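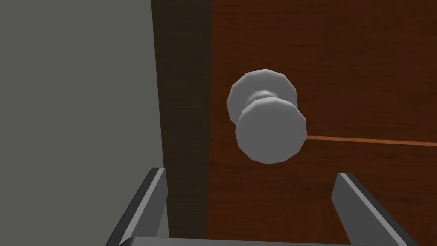
Flerna Teleop Kit, reviewed after one season
By Gun-woo Ryu
2021-01-18

I bought the Flerna kit in August to collect door demonstrations for a two-arm mobile robot. It is a pair of hand controllers, a base station and a software package that drives a simulated robot through a set of furnished homes. You steer the arms, the software records the motion, and the recordings go to whatever training code you use. Mine go to a plain imitation learning script.

Setup took one evening. The base station needs a clear line to both controllers, and the manual is vague about mounting height. I ended up with it on a shelf above the monitor. Calibration has to be repeated every time you restart the software, and there is no way to save it.

Steering is good. The grippers follow the hands closely and the triggers have enough travel to close the fingers partway, so you can line up on a knob before committing. The wrist view is the one I use for the last part of the reach. The body view is better for keeping track of the door and the walls. I would not want to do this work with only one of them.

Doors are harder than I expected. There is no force feedback, only a short buzz on contact, and the buzz feels the same whether you have touched the knob or run a finger into the jamb. My first 29 recordings were mostly thrown out. Mal-soon Chae, who shares the license with me, did better by moving the base less and letting the arm do more. I copied her and my rejects dropped.
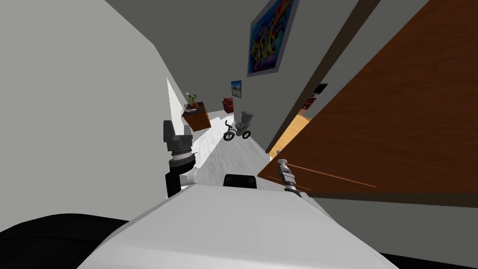 Body view in the hallway, right gripper up at the edge of the door.

The homes are furnished at random, and the results can be odd. Physics is fine for doors and drawers. I don't trust it for anything soft.

Recording is simple: one button starts, the same button stops. Playback lets you trim the ends but not cut out the middle, so a fumble halfway through means doing the whole thing again. Export worked on every file except one long session, number 2043, which came out with the left arm data missing. Support answered in 4 days and told me to update.

I tried the Lorow controllers before this. They are lighter and the grip is more comfortable for small hands, but the tracking drifted and I had to reset it often. The Flerna ones get heavy after an hour. The battery outlasts my arms.

Good: tracking, trigger feel, two usable views.
Bad: calibration, trimming, no real feel for contact.

Score: 8 out of 10. I will renew the license.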